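July 21, 2020 – perception bench, tidy-up clips

Back on the Welleck segmenter this morning, with coffee and rather more patience than last week. The job is still to get a clean action timeline out of head-camera video, so that Goturance can plan over "pick up bottle" and "put in bin" without someone labeling every clip by hand. I pulled 260 clips, threw out the ones with no hands in view, and was left with 200 that I'm happy to call usable. Cut-off for a contact event is now 108 ms. I had it much shorter before and it chattered terribly, poor thing.

The bottles are behaving nicely. Clear plastic worried me, but the labels give the tracker plenty to hold on to, even with fingers over half the lettering. Wrappers are another story. Once a multipack wrapper is crumpled, the mask breaks into islands, and the tracker hands out a new ID to each piece – I saw the blue one become four objects while it sat on the floor minding its own business. Flattening with both hands is the worst of it, and we have no verb for that in the planner yet. I've put in "press" for now, and whoever has a better word is very welcome to change it.
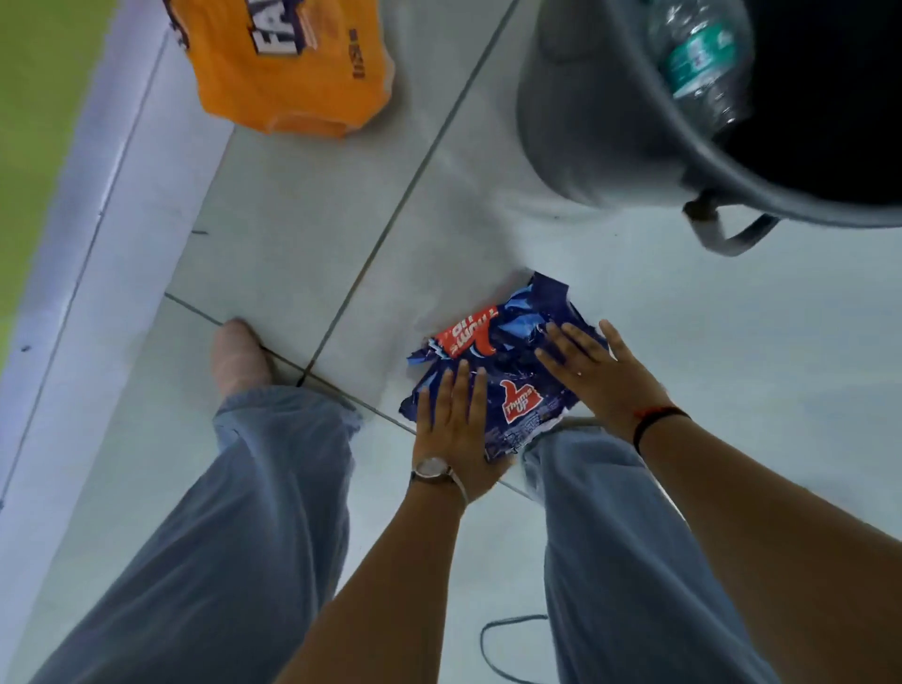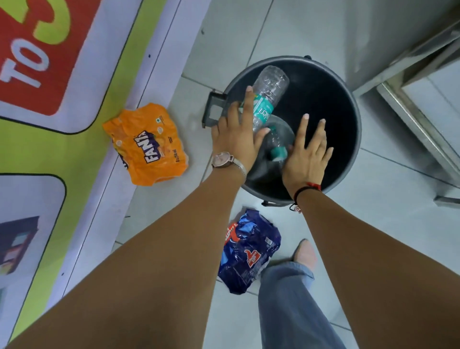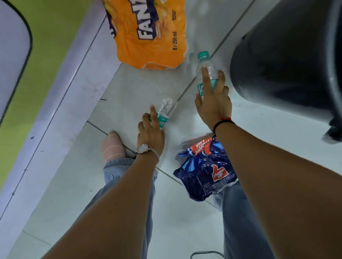

Tidy-up clips: Fanta and Thums Up wrappers on the tiles in all three, water bottles too.

Things I tried after lunch: merging neighboring islands when their color histograms agree (good on the orange, so-so on the dark blue), and the Fu smoothing pass on the hand tracks, which I'd leave on. Bin detection from straight overhead is still shaky. The dark opening swallows the bottle mask and the segmenter reports a release too early, so I've asked it to wait until the hand track moves away from the rim as well. Clip 668 is a good one to test that on.

Left to do: rerun the whole set overnight on Kuditz, check disk space first (please, I forgot last time), and write up the merge threshold before I lose the scrap of paper it's on.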